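Laundry day, and I'm weirdly happy about it

12 February 2020

So we finally have a washing machine of our own! After almost 20 months of hauling bags down to the laundromat on Sandhu Street (and fighting over the one dryer that gets properly hot), I can do a load in my pajamas at eleven at night if I feel like it. And I have. Twice.

My neighbor Annapurna Poojary talked me into a front loader. I grew up with a top loader that walked across the floor, so I was skeptical, but she's had hers for years and swears it's kinder to linens. She was right about that. My sheets come out softer than they have in ages, and they aren't tied in knots anymore.

The big lesson so far is to stop stuffing the drum. I used to cram everything in to save quarters, and old habits die hard! Now I leave enough room on top to fit my hand in flat, and I wash the light things on their own, all the beiges and creams together. It makes for small loads, but I love how they come out.
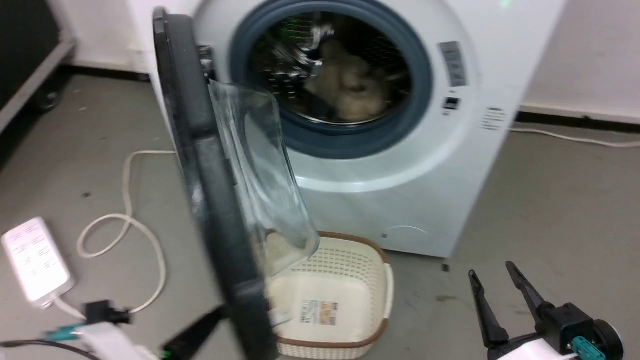 The other thing I've gotten into is leaving the door open between loads. Trevor Gauthier, who helped me get it up the steps and level it, told me to wipe the rubber seal with a dry cloth and let the inside air out for a few hours. It takes me maybe a minute, and there's no musty smell at all. He also told me to clean the filter at the bottom every so often, so I've put that down for March. Wish me luck, I hear it can be a wet job.

I'm still deciding on detergent. The powder I bought first left streaks on my dark towels, so I'm using a liquid at 42 cents a load and just a little of it, way less than the cap suggests. If you have a favorite for light cottons, please tell me in the comments!

Next up is a drying rack, preferably one that folds flat. I've got my eye on a tall one, and then I'm tackling the curtains.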